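3.2 Règles de travail avec deux pinces à main

Consignes applicables à tout poste Trinetti, site de Cultendale. Version du 1er novembre 2021.

1. Dégager le plateau. N'y laisser que l'objet à manipuler et son câble.
2. Tenir chaque pince par la poignée. Garder les doigts hors de l'ouverture lors de la fermeture.
3. Présenter les deux pinces de part et d'autre de l'objet, sans appui sur les touches.

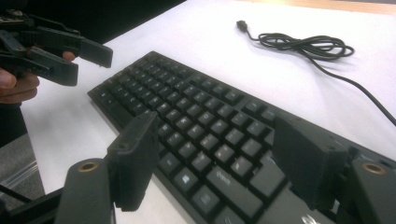

Fig. 3 - Clavier filaire et pinces à main, câble posé sur le plateau.

4. Fermer lentement, puis soulever. Ne jamais tirer sur le câble.

ATTENTION - Risque de pincement. Ne pas croiser les pinces au-dessus de l'objet.

Note - Contrôler les inserts filetés chaque année en mars. Tout insert desserré est signalé sur la fiche 226 avant reprise du travail.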